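How to score a baseball game by hand

I started keeping score two summers ago at Drirnimside, mostly to stop myself looking at my phone between innings, and now I can't watch a game without a pencil.
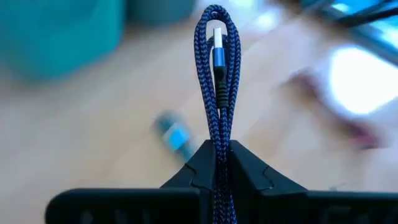
You'll want a scorebook (mine's a cheap one with 50 games in it) and something that rubs out. Write both line-ups in before the first pitch, leaving a blank line under each batter for substitutes.

Every fielder has a number. Pitcher is 1, catcher is 2, then first, second and third base are 3, 4 and 5. Shortstop is 6, which catches everyone out, and the outfield goes 7, 8, 9 from left to right. So a grounder to short, thrown to first, is 6-3. A fly ball to centre is F8. Easy!

Strikeouts are a K, written backwards if the batter just stood there and watched it. For a hit, draw a line along the little diamond to whichever base he reached, then carry it on as he moves round. If he scores, colour the whole thing in (my favourite bit).

Pitching changes are where I used to get lost. Ntombi Naidoo, who scores for Gurno, taught me to draw a thick line above the first batter the new pitcher faces, and I've done it ever since.

If you miss a play, put a dot in the box and ask someone at the end of the inning.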